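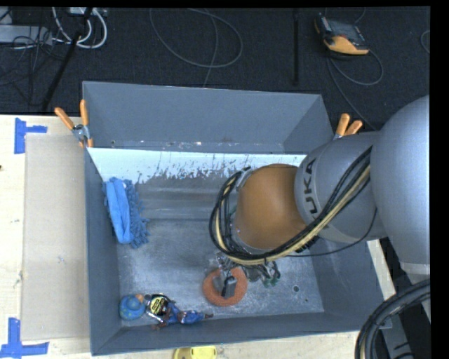
# Army Surplus at Home: Cleaning, Storing and Small Repairs

I served in the supply section of an engineer battalion, and since I left I buy surplus for my house and my workshop. It is strong and it is cheap, but it usually comes with grease, old paint and the smell of a warehouse. These are the methods I use. Many of them I learned from my old sergeant, Prakash Suvarna, who had strong opinions on canvas.

## Before you buy

Ask the seller how long the item was in storage and if it was indoors. Open every lid and every pocket. I once paid for a set of 11 pouches and found mold in four of them when I came home, so now I open them in the shop, also when the seller is in a hurry.

Surplus should be empty and inert. If you find in a box anything which looks like a cartridge, a fuse or a flare, do not touch it and do not drive with it to the police station. Leave it, go away from it and call the police from another place.

Do not buy old gas masks for use. The filters of some old models contain asbestos, and the rubber gets hard with age. I don't keep them in the house even as decoration.

## Ammunition cans

Steel cans are the most useful thing you can get from surplus. They keep screws, fuses for the house, candles and first aid things dry for years, if the rubber seal in the lid is good.

1. Take the lid off. On most cans it slides sideways from the hinge when it is open.
2. Wash the can inside and outside with warm water and dish soap. Wear gloves, and do it outside. There can be residue in the corners which you don't want in the kitchen sink.
3. Dry it with a cloth and leave it open overnight.
4. Pull the seal out carefully and look for cracks. Bend it a little with the fingers.
5. Rub the seal with a thin layer of silicone grease. No petroleum jelly – it makes many kinds of rubber swell.
6. Put one drop of oil on the hinge and one on the latch.

To test the seal, put a dry paper towel inside, close the can and hold it under water in a bucket for ten minutes. If the paper is wet after, the seal must be changed.

I don't store food in these cans, also not food in bags. You don't know what paint was used inside.

## Rust on steel boxes and tools

Light rust goes away with fine steel wool and a little oil. For deeper rust I put small parts in white vinegar for one night, then brush them, rinse them with water and baking soda, and dry them at once with a hair dryer. When you wait even half an hour, the steel becomes orange again.

Be careful with old paint. Military paint from some periods can have lead or chromium in it, and newer vehicle coatings are dangerous as dust too. Don't sand it dry. If the paint is still holding, wash it and paint over it. If it is falling off in flakes, I would return the item to the seller.

For the top coat I use a matte enamel from Dornari in olive. Two thin coats, one day between them. A thick coat stays soft under the latch and then the lid sticks.

## Canvas tents, bags and tarps

- Brush the dry dirt away first, with a soft brush, outside.
- Wash with cold water and a mild soap without perfume. Never the washing machine, it takes the waterproofing out and the canvas can shrink.
- For mildew spots use one part white vinegar and four parts water. Let it stay 15 minutes and rinse well. Try it first in a corner.
- Hang it in the shade until it is dry in the seams too. The seams need much longer than the flat parts.
- Put new waterproofing wax on it in warm weather. I do this in April, when I can leave the tarp on the line all day.

My big tarp weighs 51 pounds and it is much more when wet, so hang it over two lines or ask somebody to help. One line leaves a crease, and in the crease the wax breaks.

When you fold the canvas, don't fold always on the same lines. Sergeant Suvarna made us roll it, and I still roll it when I have the space.

## Wool blankets

The smell is mostly from mothballs. Hang the blanket outside in dry wind for some days and turn it each evening. Then wash it by hand in cool water with wool soap, press the water out with towels and dry it flat. Don't twist it.

Cedar blocks help a little against moths, but a closed bag helps more. Before I put a blanket away, I freeze it in a plastic bag for a week at 0 °F.

## Webbing and brass buckles

Nylon webbing can go in a bucket with dish soap and a nail brush. Cotton webbing is more difficult, because the color runs. Wash it alone.

For brass, mix salt, flour and vinegar to a paste, rub it on, wait ten minutes and rinse. Put a piece of cardboard behind the buckle or the cotton will have a white mark forever. Black buckles you should leave black, it is a finish and it will not come back.

## Mess kits and canteens

Stainless steel is easy: boil water with two spoons of baking soda in it and scrub. Aluminum becomes dark from baking soda, so use cream of tartar there. If an aluminum canteen has white powder or small holes inside, use it for watering plants. Plastic canteens keep their taste for years. I tried everything and now I only buy new ones.

## Labels and a simple list

In the battalion we had a card for each box, and I do the same at home. I write what is inside, the date when I last looked, and the shelf number. My friend Shewit Tilahun puts the card inside a clear pocket on the short side of the box, and this is better than my tape, which falls down in winter.

Look in each box every 1095 days at the latest, that is three years. Boxes with batteries need a look every six months, and it is better to keep the batteries outside of the flashlight.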